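Markholm Toy Library: Progress Report to the Cuesta Fund
Second period, through October

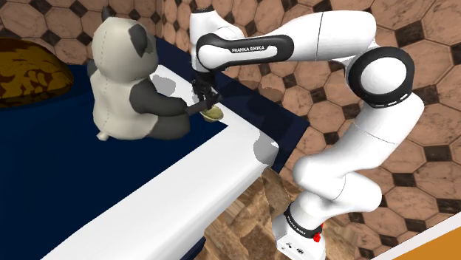

Is the toy library reaching the families the grant was meant for?

Mostly. The grant was for households in Ostley with children under six, and most of the new members since the last report live there. Take-up on the Grovthorpe side is slower, and the steps we are taking are set out further down.

Membership and loans

Membership now stands at 109 families. Loans since the start of the grant have passed the mark we set in the application and are now at more than 2000. Puzzles, ride-on toys and play kitchens go out most. Board games for older children hardly move, and we have stopped buying them.

Families can keep an item for three weeks and renew once by phone. We tried a two-week loan at the start and dropped it after parents told us they could not get back in time, mainly those on shift work.

Opening hours

The Ostley room opens two mornings and one late afternoon a week. The late session runs until 6:30 and is the busiest. The Grovthorpe session is held in the branch library's meeting room, and we lose it whenever the room is booked for something else. That happened four times this period. We have asked for a fixed slot from January and are waiting for an answer.

Stock

We bought 13 large items with the equipment money, including two balance beams and a water table. Smaller items came from donations. Donated soft toys are accepted only if they can be machine washed and the seams are sound, and we turn away anything with loose eyes or buttons. Battery toys are checked for a screw-down cover before they go on the shelf.

Losses are low. Missing puzzle pieces are the main problem - we now weigh each puzzle on return, and that has caught most of them at the desk.

Spending

Spending is in line with the budget except for two lines. Shelving came in under by $600 after we took used units from a school that was closing a classroom. Printing went over by a smaller amount when the membership form had to be redone in Spanish. We would like to move the shelving underspend to cleaning supplies, where costs have gone up, and ask for your approval of that change.

Staffing

The part-time coordinator post is filled through the end of the grant. Cover for sick leave is still weak, and one morning session in Ostley had to be canceled at short notice. Members were told by text message.

Next period

- Hold two sign-up events in Grovthorpe, one at the clinic and one at the elementary school
- Finish the catalog so members can reserve items online
- Replace the desk laptop, which no longer holds a charge
- Survey members on opening hours, with paper copies at both sites

The full budget sheet and the loan figures by category are attached separately. Receipts for the large items are on file at the Markholm office.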